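Pineapples! How They Grow and Why They're Weird

From the Flustberg Kids' Fact Pages

OK, quick question before we start. Where does a pineapple grow?

On a tree? Lots of people say tree. Nope. Under the ground like a potato? Nope again.

It grows on a plant that sits on the ground, right in the middle of a big bunch of pointy leaves. One plant, one pineapple at a time. The fruit sits on top of a short fat stem, like a scoop on a cone. First time I saw a picture of a pineapple field I thought somebody had stuck them there for a prank.

Is it a pine? Is it an apple?

Neither one. A long time ago, English speakers used the word "pineapple" for pine cones. Really. Then sailors came home with this strange new fruit from the Americas, and it looked like a big pine cone, so it got the name too. After a while people just said "pine cone" for the cones and the fruit kept the old word.

In lots of other languages it's called ananas. French, German, Turkish, Arabic, plenty more. That comes from a South American word for the fruit. So if you're ever on vacation and you want pineapple juice, try saying ananas. Good chance it works.

One fruit or lots of fruits?

Now the strange part. A pineapple starts out as flowers. Lots of little purple ones, all packed together around the stem in a spiral. Each flower makes a small berry. And then the berries swell up and squash into each other until they join into one big fruit.

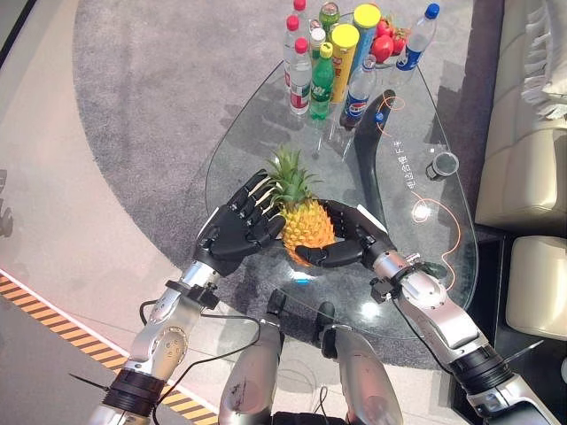

So every bump on the skin used to be a flower. Scientists call the bumps "eyes," and they call this kind of fruit a multiple fruit. Figs and mulberries do it too. Strawberries don't, they work a different way — thats a whole other page.

The eyes go around the fruit in spirals. Next time there's a pineapple in your kitchen, put your finger on one eye near the bottom and follow the line up and around. Then go back and try the line that leans the other way. Both work! Sunflowers and pine cones have spirals like this as well. It's a really good way of packing a lot of things into a small space.

Slow, slow, slow

Pineapples take ages. A new plant spends more than a year just growing leaves. Then it makes a flower head. Then months more till the fruit is ready to pick. If you planted one in kindergarten you could be in second grade before you got a bite.

They like it warm. No frost, ever. Frost kills them. They don't need tons of water, because the leaves are shaped like little gutters and the rain runs down to the middle of the plant. Clever.

Big growers are places like Costa Rica, the Philippines and Indonesia. There's a small farm called Sudari that we wrote to for this page, and they have 2700 plants on one hillside. They pick everything by hand, wearing thick gloves and long sleeves. The leaves scratch. One of the pickers told us they start at 5 in the morning so they can be done before it gets too hot.

Why does it make my mouth feel funny?

You know the prickly feeling you get on your tongue when you eat a lot of fresh pineapple? There's stuff in it called bromelain (say BROH-muh-lane). It breaks down protein. Meat is protein. Your tongue is partly protein too... so yes, in a very tiny way, the pineapple is eating you back.

Don't panic. Your mouth fixes itself fast. And if it really hurts or your lips get puffy, stop and tell a grown-up.

Canned pineapple doesn't do it. Canned pineapple gets heated up and the heat stops the bromelain from working. Same reason you can make gelatin dessert with canned pineapple but not fresh. With fresh it just stays runny. We tried it at the Wolden Library kitchen club and got 3 bowls of pink soup and one very confused kid who drank his with a straw.
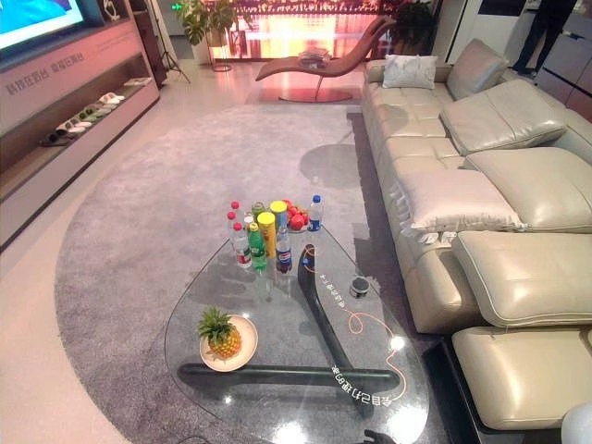

Does it get sweeter if you leave it out? Not much. Bananas keep ripening after they're picked. Pineapples mostly don't. The color might change and it'll get softer but the sugar is pretty much what it was on the day it was cut. So pick a good one at the store. Smell the bottom. Sweet smell, good. No smell, maybe not ready. Smells like vinegar, put it back!

And pulling a leaf out of the top to see if it's ripe? People swear by it. Doesn't tell you much. Also the store would like you to stop.

Grow your own

You can do this one at home. You need a grown-up for the knife.

Get a pineapple with a nice green top. Have the grown-up cut or twist the top off. Clean off all the yellow fruit, or it rots and stinks. Pull off some of the lowest leaves so you can see a bit of bare stem. Leave it to dry for 3 days.

Then stand it in a glass of water with only the stem wet. Sunny window. Change the water when it goes cloudy. In a few weeks you should see little white roots. When they're as long as your finger, move it to a pot of soil.

Then wait. And wait. It'll probably be 2 years or more before you get fruit, and some never make any, but you still get a cool spiky houseplant. The one on our office windowsill is called Pisharody and it has not made a pineapple yet. We're being pateint.

Words to know

Crown: the leafy top.
Eye: one bump on the skin.
Multiple fruit: a fruit made from lots of flowers joined together.
Bromelain: the stuff that makes your tongue prickle.
Tropical: from the warm part of the world near the equator.

Next time: why bananas bend.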